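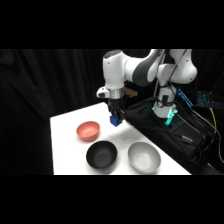
Pundel Standing Desk Frame, two months of use

Review by Jingyi Xue
Apr 14, 2023

I am working from home since the beginning of winter, and my back was telling me every evening that the kitchen table is not a desk. So I bought the Pundel frame, the version with 2 motors, and I put on it a table top which I already had. I write this review because before buying I could find only very short opinions, mostly "great desk, five stars", and they did not help me to decide.

Why I chose this one

I compared three frames. The first was from Lahlou, and it looked very elegant, but the lowest position was too high for me. I am not a tall person, and when I sit I need the desk lower than most people. The second was the Virari, which a colleague has. It is a good frame, but its controller has only up and down buttons without memory. The Pundel goes low enough, has memory positions, and was in the middle for the price. I paid 147 dollars less than for the Lahlou, and with this difference I bought a mat for standing and a better lamp.

Delivery and packaging

The frame came in one long box, very heavy. Please do not try to carry it upstairs alone as I did. I opened it in the hallway finally and brought the parts up one by one. Everything was protected well with foam, and there was no scratch on the legs. The screws are in a card with small windows, and each window has a letter printed next to it. I liked this very much. In the instructions you see the same letter, so it is difficult to take the wrong screw.

Assembly

The manual says 45 minutes. For me it was the whole afternoon, with a break for tea. The drawings are clear, with one exception: on page 9 the crossbar is drawn from below, but the page before shows it from above, and there is no note about this. I mounted it the wrong way and had to take out eight screws again. If you remember to turn the manual around at this page, you will save time.

The hex key in the box is enough for most of the work. For fixing the table top you need your own screwdriver, and it is better to drill small holes first. My top is old and the wood is hard.

Moving up and down

The motors are quiet. I can change the height during a call and people do not hear it, or they are too polite to say so. The start and the stop are soft, and a full cup of coffee stays full. The speed is not very high. At first this made me impatient, but now I use the time to push my chair away.

There is a safety function which stops the desk when it touches something. I tested it with a cardboard box under the edge, and it stopped and went back a little. It also stopped two times when nothing was there. In the settings you can change the sensitivity, and after I put it one step lower this problem did not come back.

Stability

In the sitting position the desk is like a rock. In the standing position there is some movement from front to back when I type strongly, and I see it on the monitor. From side to side it is better. If you are much taller than me you will use it higher, and then I think the movement will be bigger, so try it in a shop if you have the possibility. 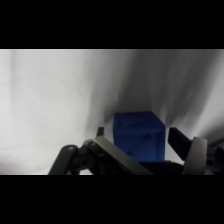 The controller

It is a small panel with four memory buttons and a display. The numbers are easy to read also in the dark. To save a position you press M and then the number, but you must do it quickly, otherwise it forgets that you pressed M. I use only two of the four positions.

One thing I do not like: the panel must be mounted at the front edge, and the cable is too short to put it on the left side. I am left-handed, so this is a little disappointment every day. I wrote to the customer service in March and they answered after two days, very friendly, and offered a longer cable for a small price. I have ordered it but it is not here yet.

Cables

A metal tray is included, and it is large enough for a power strip. The holes for it are already in the crossbar. You should leave enough length in the cables for the highest position. I forgot this with the monitor cable and the desk pulled it out the first time.

For whom it is good

I recommend the Pundel for people of small or medium height who work with a laptop and one monitor. If you have heavy equipment, please check the weight limit, because mine is loaded very lightly and I cannot say how it behaves with more. My store was Pornitz, where the return period is long, and they also sell the frame together with a top if you do not have one.

My rating is 4 of 5. I will write again when the longer cable comes.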